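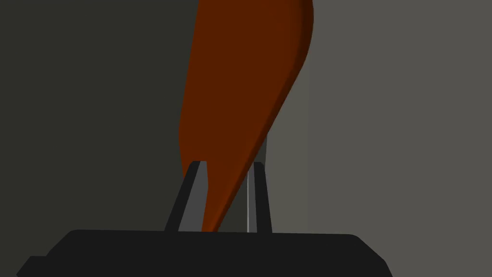 Spent the morning with the new Trullstead guidance on testing grippers in simulation before anyone lets one near a shop floor. It has 11 clauses and 2 of them say what counts as a pass. Take the render at the top: the tip of the orange thing comes down between the two fingers, its curved side crosses in front of the right one, and going by the draft I can't say whether that's a hold or a near miss. Clause 6 wants "secure contact". Secure by whose measure?

Clause 7 is worse. It asks for "representative objects" and leaves the choice to the firm doing the testing. Guess which objects get chosen. Smooth, stiff, one colour, never greasy.

Wernberg say they already meet all of it. Well, yes – so would my kitchen tongs.

Ona Rimkutė made the fair point at the Jõgi meeting that a weak standard at least gets people writing things down. I'd be happier if it said what to write down. Finger force, friction settings, how many failed tries were binned before the good one. None of that is asked for.

And no, "validated in simulation" shouldn't go on a safety sheet with no real-world run next to it. Grakine's last sheet did exactly that, page 2, in bold.

Comments are open until the end of January. I've sent mine – it's mostly question marks.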